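Progress report no. 3 – Hearing loop and assistive listening renewal, Kemero branch libraries
Prepared by: Renzo Barbieri, project lead
Submitted to: Ermanno Santoro, grants office
Date: 2018-11-23

1. Status

The project is in its second phase. Survey work is complete at all 18 branches. Installation is complete at 11 branches, in progress at two, and not started at five. Spending to the end of the period is within the approved budget. One line (floor works) is forecast to exceed its allocation and is covered under section 4.

2. Work completed in the period

Counter loops were installed at the enquiry desks in Galli Street, Northgate and Weir Road. Each unit was tested for field strength at seated and standing height, and the readings were filed with the branch manager. Weir Road failed the first test at standing height. The loop was moved 20 cm forward on the counter and passed on the second test.

The perimeter loop in the Northgate meeting room was abandoned. Background magnetic noise from the electrical riser behind the east wall was above the accepted limit at six of nine test positions. An infrared system has been specified in its place. The supplier, Kellex, has confirmed that the receivers ordered for the other meeting rooms are compatible.

3. Use of portable receivers

Loans of portable receivers are recorded at the desk. The period shows 503 loans, against 468 in the previous period. Of these, 458 were returned the same day. The remaining 45 were returned within the week, with no losses. Most loans were for talks and reading groups. Use for one-to-one enquiries remains low, and staff at three branches report that readers do not know the service exists. New window signs have been drafted and will go to print once the wording is agreed with the county access officer.

Battery life is below the stated figure. Units in their second year of use run for between five and six hours, which does not cover a full Saturday opening. Replacement cells have been costed and are included in the forecast for the next period.

4. Variations and risks

Floor works. The carpet at Galli Street was found to be bonded directly to the screed. Lifting it for the loop cable added two days, and the same construction is expected at Cadside. A surface-mounted flat cable under a ramped cover would avoid lifting – this is acceptable only where it does not cross a wheelchair route. A drawing is attached as annex B.
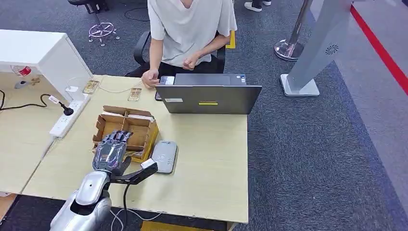
Staff training. Two sessions were postponed when the trainer was unavailable. Both have been rebooked. Until they are held, the daily loop check at Weir Road is being done by the duty manager alone, and no check is made on the manager's days off.

Supply. Kellex has quoted nine weeks for the infrared emitters. The Northgate room will remain without a fixed system until they arrive. Portable receivers are available there in the meantime.

5. Next period

Complete the two branches in progress.
Start Cadside, subject to approval of the cable route in annex B.
Replace cells in all second-year receivers.
Print and distribute window signs.

6. Decision requested

Approval is requested to move the unspent sum on the Northgate perimeter loop to the floor works line. No increase in the total grant is sought. A reply before the Cadside start would allow the flooring contractor to be booked in the same visit as the electrician.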